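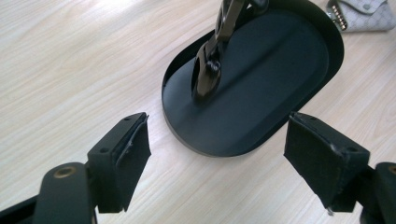

A light wooden tabletop.

Wanlow's mending table is coming back, and I could not be more pleased! It opens again this Saturday in the old reading room on Bosbridge Lane, from ten until two, and if your house is anything like mine you will have a bag of things waiting by the door already.

For anyone who has moved here lately, the mending table is exactly what it sounds like. You bring a jumper with a hole in the elbow, or a coat that has lost its buttons, and someone sits down with you and shows you how to put it right. It stopped in April when the roof of the reading room started letting in the rain (I was there the day a drip landed in the button tin) and I had half given up on seeing it again. The roof was finished last month, the lights have been changed, and the whole place smells of new paint.

I dropped in on November 5, 2019, while they were putting the chairs out, and had a good nose about. There will be 18 places at the tables, up from the 12 we used to squeeze into, and the tables by the window are for darning because that is where the light is best. Hems and zips are at the back, near the sockets, so the sewing machines can be plugged in without anyone tripping over a lead. The kettle has moved as well, to the little room on the left, and I am told there will be proper mugs this time.

It costs nothing to come. There is a pot for thread and needles if you feel like putting something in, but you won't be chased for it. The Sarmiento wool shop has given 100 small cards of darning wool in all sorts of colours, mostly browns and blues and a rather loud mustard, and you can help yourself while they last. I have my eye on the mustard. My good cardigan is green, so it won't match in the slightest, and I have decided that is the point of it — a mend you can see from across the road.

I learned to darn at this table the winter before last and I was dreadful. My first sock came out with a lump the size of a walnut under the heel and I wore it anyway, out of pride, all the way to the bus station and back. By the spring I could do a flat one. I still can't do zips. I have watched three people put a new zip in a pair of trousers and each of them did it a different way, so I'll be at the back on Saturday asking all over again.

A few practical things. Please wash whatever you bring, and do come with one or two pieces and not the whole wardrobe, as last year some people waited over an hour for a seat. Leather and anything waterproof can't be done on the day, though you can leave your name for the evening on bags and boots that is being planned for after Christmas. Children are welcome at the button table, where there will be big needles and scraps of felt. If you have curtains, ring first! They take up a whole table on their own.

The number 6 bus stops right outside, and there is a ramp on the side facing the car park, which is new and much better than the old plank. Parking is the usual muddle, and the Trillovico bakery has asked that people keep clear of its gate, where the vans go in and out all morning. The bakery does a very good cheese scone, if you find yourself stuck waiting for a seat.

After this weekend the table will run every second Saturday until the end of winter, at the same hours. There is also talk of a weekday evening for people who work Saturdays, and a sheet to sign by the door if you would use it. I have put my name down for that one too. If you have spare buttons, elastic or old zips that still run, there is a box for them just inside the entrance, and it is open from Thursday lunchtime.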